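Mendwood — the repair room in pictures

Welcome to our small gallery. Mendwood is a shared workroom where people mend household things and learn a little by doing it. The room opens on Wednesday from 10 in the morning, and the kettle is always on. Daryna Romaniuk keeps the list of places, so please write to her before you come, especially in February when the days are short and we are full.

The pictures on this page are chosen by Yurii Vakulenko and me. Click on any of them to see it larger. We change them when we have something new to show.
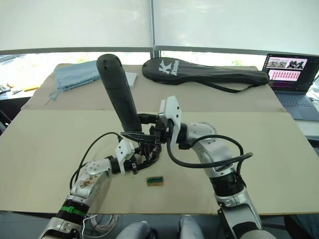
AT THE TABLE

The big table by the window, with the blinds lowered and a strip of daylight under them. The top is covered with pale cardboard panels, and you can find the seam where the two meet.

On the left at the back is the light blue cloth, folded, with its thin string. The little block with the green edge has the front of the board to itself.

We put cardboard on the table from the first month. It is kind to small parts — they do not roll so far — and when it becomes too dirty we change the panel. Hnat Stetsiuk cuts the new ones at home and brings them on his bicycle.

If you would like a print for your own workshop, ask Daryna. Older galleries are in the archive, under the name of the year.

Text: Monique Gaillard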